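A morning with the laundry robots at Felham

5 October 2020

I went to the open day at the Felham lab this weekend, mostly so I could finally see the clothes-handling project that Liette Thibodeau has been telling me about since April. I'd pictured something like a big folding machine, the kind hotels have. What they've got is one red arm, a green cloth and a lot of old denim, and I ended up staying through the whole morning and missing my bus.

The idea, if you haven't been following along, is to get a robot to sort out clothes that arrive in a heap. Felham is working on it with Lekent, a textile recycling outfit that takes in used jeans and pays people to flatten them, check them and send them off to the right bin. Maja Sadowski runs that side of things. She told me jeans are the worst, because the fabric is stiff in some places and floppy in others, and a pair can land in more shapes than you'd think possible (mine certainly do, on the bedroom floor).

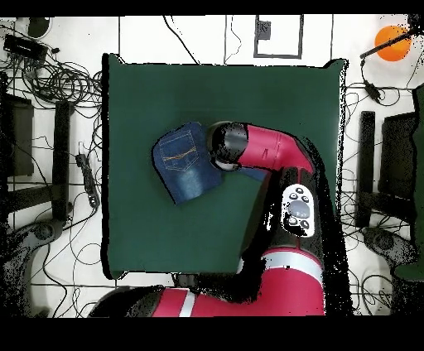

Maja had told me to watch the pockets, and after that I couldn't stop looking at them. A back pocket is useful to a machine, she said, because it stays pretty much the same shape when everything else is bunched up. If the software can find one, it has a decent idea which side of the jeans it's looking at and which way is up. It helps when there's decoration to go by, like the curved orange-gold line stitched across the pocket with the gripper pressing on the denim just to the right of it. I asked whether plain pockets were harder and got a very long sigh, so I'm going with yes.

The demo came in two parts. First Dale Li, who looks after the arm, talked us through how it decides where to press or grab. There's a camera looking down at the cloth, and it measures distance as well as color, so the robot gets a sort of map of the lumps and folds. Shiny things give it trouble, Dale said, and that includes the arm itself! Parts of its own casing can go missing from the map, and the software has to be told to ignore the gaps. I liked that detail a lot more than I expected to.

The second part was the arm at work, and I'll be straight with you, it's slow. It thinks, it moves, it thinks some more. A kid near me asked if it had fallen asleep. But you get drawn in anyway — I caught myself leaning over the rope every time the gripper went down. 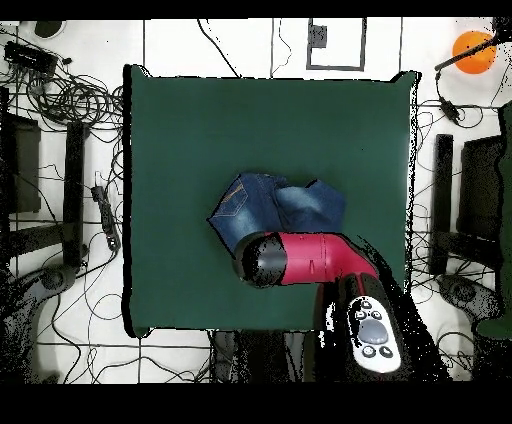

Dale's line was that speed comes last. What they want right now is for the thing to choose well, and they've put it through 150 garments so far to see which choices go wrong. Crumpled legs are still the big headache. When one fold hides another, the robot has to guess what's underneath, and a bad guess means pulling on the wrong layer and starting over. Three people on the team spend most of their week going back over those bad guesses, and Liette is one of them, so now I understand why she's always tired on Fridays.

Not everyone was sold. Anjana Matubbar, who sorted clothes by hand at the Escobedo warehouse before she moved into training, asked what happens with zippers, wet cuffs and whatever people leave in their pockets. Dale said they haven't tried any of that yet. She told me afterward she'd be back when they had. She did like the plain green cloth, though, and said her old table was so scratched up you could lose a sock on it.

There's another open day planned at the Clomness building once the schedule is settled, and Liette says visitors may get to bring a garment of their own. Sign up at the Felham front desk if you want to hear about it. I've already got a pair of jeans picked out, and the pockets are completely plain.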